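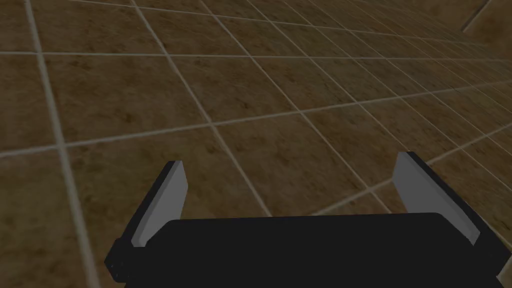 Rules for household robots tend to be written as if the person reading them already knew what a safe starting state was. The Gendine guideline, which we used as our reference document, has 27 clauses on mobile manipulation in homes, and several of them depend on the phrase "ready condition" without saying what it means. Does a ready gripper have its fingers closed, so that it is narrow and unlikely to snag? Or open, so that it can let go of anything at any time? In Figure 3 the fingers are spread wide with nothing between them and only brown tile beyond. One reading of clause 5 would pass this state and another would fail it. We asked the two groups that helped us with coding, at Amin and Ulska, to apply the clause separately. They came back with opposite answers, and each group thought its own was obvious.

We don't think this is a small matter of wording. A rule that two careful teams read in opposite ways can't be used to compare systems, and it gives very little protection to anyone. It may even do some harm, since a vendor can choose the reading that suits the product and still report full compliance. Nothing in the guideline asks the vendor to say which reading was used.

### 4.2 Which clauses can be checked at all

We sorted the clauses by whether a simulated run could, in principle, show that they had been broken. Of the 27, we judged 16 to be checkable. The rest concern training of household members, labeling, storage of recordings and similar matters that leave no trace in a simulator. Of the 16, our version of the Tavus simulator logs enough to test 14. The two we dropped both need contact force at the fingertip. Tavus does report a force value, but it changed so much when we shortened the physics time step that we were not willing to put it in a table.

Even the 14 deserve some caution. Clause 9 says that an arm must keep "adequate clearance" from items it is not handling. We set a threshold, ran the check, and got a pass rate. We then set a different threshold and got a very different pass rate. Both are in the appendix. Neither tells the reader much about the robot – they mostly tell the reader what we typed into a configuration file. A guideline that wants this clause to mean something has to give a distance, or at least say who picks it and when.

Clause 11, on two-armed work, has a related problem. It requires that "the idle arm" be held in a safe posture. It never says how to decide which arm is idle. During a transfer, or while one gripper waits for the other, the label is arbitrary. Our coders solved this by calling an arm idle if it had not been given a command within a fixed window. That made the clause testable. We doubt that it made the clause sensible, because an arm can hang over a work surface for a long time between commands.

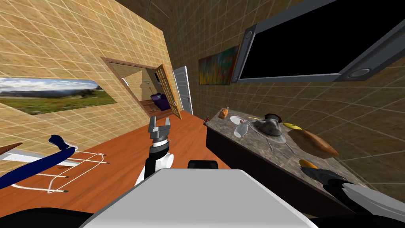 Should a pass in simulation count as evidence that a robot follows the guideline in a real home?

It should count only for the clauses about planned motion, and only when the threshold and the simulator settings are published with the result. For contact, slipping and anything involving a person who moves without warning, a simulated pass should be treated as a reason to run the physical test and never as a replacement for it.

Object lists are another weak point. Clause 14 speaks of "sharp or hazardous items" and leaves the list to the tester. Our kitchen layout puts a metal fork and knife on the same counter as bread and fruit, and in the default Tavus setup all of these carry the same risk tag. A planner that sweeps its gripper over the knife gets the same score as one that sweeps over a banana. We corrected the tags by hand before running the checks. Other groups may not have done so, and from published pass rates alone there is no way to tell.

### 4.3 What we would ask for

Our requests are modest. The ready condition should be defined by finger opening and arm pose, in numbers. Each clearance rule should carry a default distance, with any departure from it reported. The risk tags used for objects should be released with the results. We would make these three changes before adding any new clauses, although we understand that the next draft of Gendine is expected to be longer.

We don't claim that these changes would make a compliant robot a safe one. We have no injury data and know of none collected under this guideline. What the changes would do is let a second team rerun a check and find out whether the first team's result holds. With the present text, Amin and Ulska could not do that even for clause 5.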